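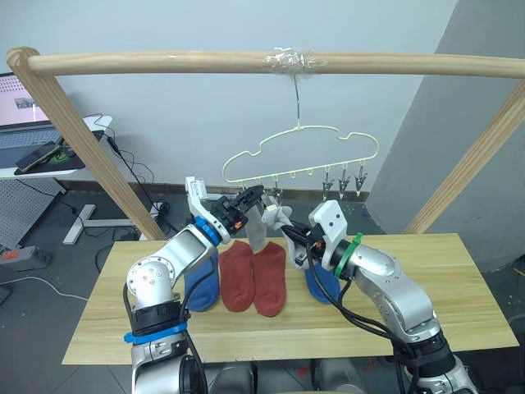
室内干し用スタンド「Kilmont」を一か月使ったレビュー

2019年4月7日(日曜日)

3月の初めに、部屋干し用の折りたたみスタンドを買い替えた。それまで使っていたステンレスのX型は関節のところがゆるんで、バスタオルを掛けると片側へ傾くようになっていた。修理も考えたが、部品の取り寄せに本体の半額近くかかると言われてやめた。

候補は三つあった。RulaのポールタイプとBritovの壁付けタイプ、それにKilmontの木製スタンドである。Rulaは天井と床で突っ張る方式で、うちの天井は石膏ボードの裏に下地がなく、取り付けをあきらめた。Britovは賃貸なので壁に穴を開けられない。残ったのがKilmontで、消去法といえば消去法だ。

届いた箱は細長く、玄関で少し邪魔になった。中身は脚が四本、横棒が一本、下段の棚板、ねじの袋、六角レンチ。説明書は一枚の紙を折ったもので、図は大きいが日本語がやや怪しい。「足を広げすぎない事を望む」と書いてあり、どこまでが広げすぎなのかは書いていない。組み立ては20分で終わった。レンチは付属のものが短くて力が入りにくく、途中から手持ちのものに替えた。

横棒の長さは実用上ちょうどよい。シャツなら間隔をあけて掛けられるし、シーツは二つ折りにすれば床につかない。表面は無塗装に近い仕上げで、最初の一週間は木のにおいがした。洗濯物ににおいが移ることはなかった。ただし、色の濃いジーンズを直接掛けたら薄く青い跡がついた。水拭きでは落ちず、細かい紙やすりで軽くこすって消した。以後、色落ちしそうなものはハンガーを使っている。

困ったのは、ハンガーが横に滑ることだ。棒が丸くて表面もなめらかなので、扇風機の風を当てると少しずつ片側に寄っていく。輪ゴムを巻いてみたが、数日で切れた。次に滑り止めのシリコンテープを試し、これは今も使っている。見た目はよくないが、ハンガーの位置は動かなくなった。メーカーには棒に浅い溝を切ってほしい。

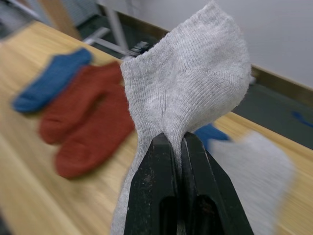
乾き具合については、スタンドそのものより置き場所の影響が大きい。窓際に置いた日と部屋の中央に置いた日を比べると、中央のほうが早く乾いた。窓際はカーテンが風をさえぎっていたようだ。厚手のパーカーはどちらに置いても翌朝までフードの付け根が湿っていて、裏返して干し直す必要があった。除湿機を併用すればもう少し違うと思うが、まだ試していない。

下段の棚板は期待していなかったわりによく使う。セーターを平らに置けるほどの幅はなく、もっぱら洗濯かごと洗濯ばさみの置き場になっている。板は端がざらついていて、タイツを引っかけそうになった。ここもやすりをかけた。値段を考えると、出荷前に済ませておいてほしい作業である。

折りたたみは簡単で、棚板を外して脚を閉じるだけだ。閉じた状態でも自立はしないので、冷蔵庫の横の隙間に立てかけている。重さは見た目より軽く、片手で持って隣の部屋へ移せる。脚の先に樹脂のキャップがついていて、フローリングに傷はつかなかった。畳の上で使うと少し沈むが、ぐらつくほどではない。

ねじは二週間ほどで一度ゆるんだ。締め直してからは問題がない。前に使っていた金属製のものは年に一度も締め直さなかったので、この点は木製のほうが手がかかる。梅雨の時期に木がどうなるかもわからない。かびが出るようなら追記する。

気に入っている点
・横棒が高めで、丈の長いワンピースでも裾が床につかない
・出しっぱなしにしても部屋になじむ
・移動が楽

気になる点
・ハンガーが滑る
・濃い色の衣類で跡がつく
・付属のレンチが短い
・説明書の日本語

点数は5点満点で3.5点。同じ値段なら金属製でもっと丈夫なものが買えるので、頑丈さだけを求める人には勧めにくい。居間に置きっぱなしにするつもりで、多少の手入れが苦にならないなら買ってもよいと思う。替えの横棒だけの販売もあるが、送料が310円かかるため、必要なら本体と一緒に注文しておくほうがいい。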